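The Molholm Daily Office Set arrived in January in a box that could have held a pair of boots. I'd asked for it with some doubt. My parish is small, we say Evening Prayer twice a week with whoever turns up, and we've managed for years on photocopies and one good hymnal. A vendor at a diocesan gathering pressed the catalog on me, though, and the catalog was persuasive. Catalogs usually are.

What you get for $111 is a two-volume prayer book (Advent through Pentecost, and then everything else), a separate psalter, a card of common prayers, and a year of access to the companion app. Rasmont, the publisher, says it's meant for "households, small congregations, and retreat groups." I think those are three different customers, and the set serves one of them well.

## The books

Volume one runs to 619 pages and the paper is thin. I can read the back of the page through the front of it under our chapel lights, and the red used for the rubrics is closer to a tired pink. The binding is sewn, I'll give them that, and it stayed open on the lectern after the first week. There are four ribbons. You need five if you're going to mark the day, the season, the saint, the canticles and the collect, and I ended up using an old funeral card for the last of those.

The psalter is the best part. It's pointed for simple chant with a system of dots and bars that my least musical parishioner picked up in an evening. The translation, done by a scholar credited only as Fragkou, is plain without being flat. Psalm 88 reads like someone actually in trouble. I've used it at two bedsides already and would not want to give it back.

Then there's the matter of turning pages. To say Evening Prayer on an ordinary Tuesday in Lent you start in volume one, go to the psalter, return to volume one, pick up the card for the Magnificat (it isn't printed in the office itself!), and finish in an appendix. The introduction calls this "a gentle rhythm." I called it something else.

## The app

It does lay everything out in order, which makes you wonder why the book couldn't. Type size can be changed, the night mode is decent, and the readings loaded even in our basement hall where nothing else does. But it wants an account, then a "prayer goal," then permission to send reminders. After I missed two mornings it told me my streak had ended. I have a spiritual director for that sort of conversation and she's kinder.

Access costs $21 a year once the first year is up. The printed box mentions this on the bottom, in gray.

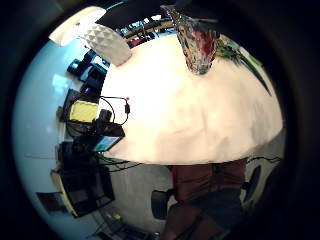
**Can a group pray from one set, or does everyone need their own?**

Everyone needs at least the psalter and the card, and the leader needs the full set. Rasmont sells the psalter alone in packs, and for a group saying the psalms together that's the purchase I'd look at first. Sharing one volume between two people works until the first page turn, when one of them is always slower.

## With a group

We tried it for three weeks with our Lent planning circle, then took it to Gedby, the retreat house where we go for a quiet weekend before Ash Wednesday. The house has its own office book, an old one, stapled and corrected in ballpoint. On Friday night we used the new set. On Saturday morning half of us drifted back to the stapled one and by Saturday night the other half had joined them.

That isn't entirely fair to Molholm. People pray best with words they already know, and any new book will stumble in the first month. Still, the catalog promises that newcomers will be "praying with confidence from the first evening," and mine were whispering "where are we?" until the Lord's Prayer.

The intercessions deserve a mention, and not a happy one. They are long and they tend to inform God of things. One petition for those in government goes on for eleven lines and has a footnote. I now skip to the silence that's marked after it.

## The price for a parish

Rasmont offers a congregation bundle at $2335. It includes sets for the pews, a leader's edition with larger type, and a training video. I watched the video, which is free on their website. It explains the ribbons.

For that money a church our size could fix the chapel heating or send several people on a real course in leading worship. I can't see any vestry I've served with voting for it, and I wouldn't ask them to.

## Who it suits

A person praying alone, with a desk and some patience, who likes the seasons of the church year and doesn't mind handling two books and a card. The daily readings are well chosen, the short notes on the saints are sensible about which stories are legend, and the psalter would carry you a long way on its own.

For families with small children I'd say wait. The household version of Compline takes longer than bedtime allows, and the thin paper will not survive a four-year-old.

I'm keeping the psalter in my bag and the two volumes on the shelf in the sacristy, where anyone who wants to borrow them can. The app is off my phone. If a second edition puts the Magnificat where it belongs and adds a fifth ribbon, I'd be willing to look again.

**Psalter:** four and a half out of five
**Two-volume office:** three
**App:** two
**Congregation bundle:** one

*February 24, 2025*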